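Garage and Paddock Tips for Track Day Drivers
Updated 30/08/2021

Our little club runs at Virnby four times a season, and every time I come home with a new trick scribbled on the back of my timing sheet! I've finally typed up the good ones. They're all for people like us, with a regular garage, a regular car and a helmet bag that smells a bit funny by August.

Getting rubber marks off the paint
Those black streaks behind the wheels look terrible and come off more easily than you'd think. Wash the car first with plenty of water, then put a little tar remover on a soft cloth and let it sit on the mark for a minute. Wipe, don't scrub. Wash that panel again afterward and put some wax back on it, because the remover takes the old wax with it.

Small stuff that goes flat
Lap timers, tire gauges, the headlamp you need when you're packing up in the dark: check all of them the night before. I put fresh AAs in everything at the start of the season and drop 4 spares in a zip bag in the glove box. Take the old ones out before winter storage, too. I lost a lovely gauge to a leaky battery and I'm still sore about it.

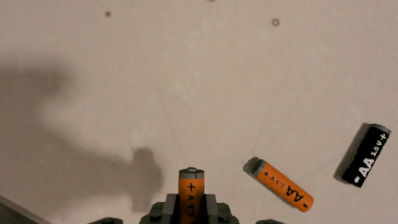 Helmet and gloves
Pull the liner out if yours comes out (most do) and wash it by hand in cool water with baby shampoo. Press it in a towel and leave it to dry for 24 hours, well away from a heater. For the visor, lay a wet paper towel over the bugs for ten minutes and they'll slide right off. Gloves go on a clothesline by the cuffs, never in the dryer!

Torque wrench habits
Wind it back to its lowest setting before it goes in the drawer. Do your wheel nuts in a star pattern with the car's weight just touching the ground, then check them again after the first session. I write the setting on a strip of masking tape inside the trunk lid, so I'm not hunting for it on my phone with greasy fingers.

Tire pressures
Set them cold, in the shade, and write them down. Check again as soon as you come in, while the tires are still hot, and write those down as well. After a few visits you'll have a page of numbers for each track that's worth more than any advice from the next garage over. Mine for Sekport look nothing like my Virnby ones, and it's the same car on the same tires! 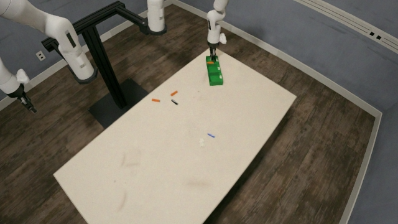
Morau wrote in to say that a cheap gauge is fine as long as it's always the same one, and that swapping gauges halfway through the day had spoiled a whole set of notes. Yes, yes, yes. Put your name on it and don't lend it out.

Brake dust on wheels
Let the wheels cool all the way down first. Car shampoo and an old paintbrush get into the corners beautifully, and if you do it the same evening you hardly need anything stronger. Keep that bucket and brush just for wheels, as the grit will scratch your paint.

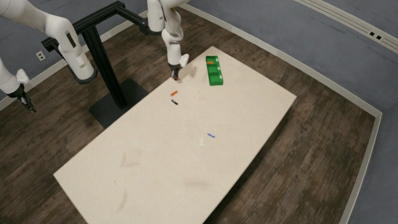
A coat of wax on clean wheels helps a lot as well. I do mine every 2,000 miles, inside and out, and the dust mostly rinses away with the hose.

Packing the box
Heavy things at the bottom, tape and zip ties on top, and a pair of old socks to stop the sockets rattling. I pack 8 zip ties more than I think I need and still end up borrowing. Next on my list is a proper fix for the gas can that always tips over on the drive home, so if you've got one, send it in!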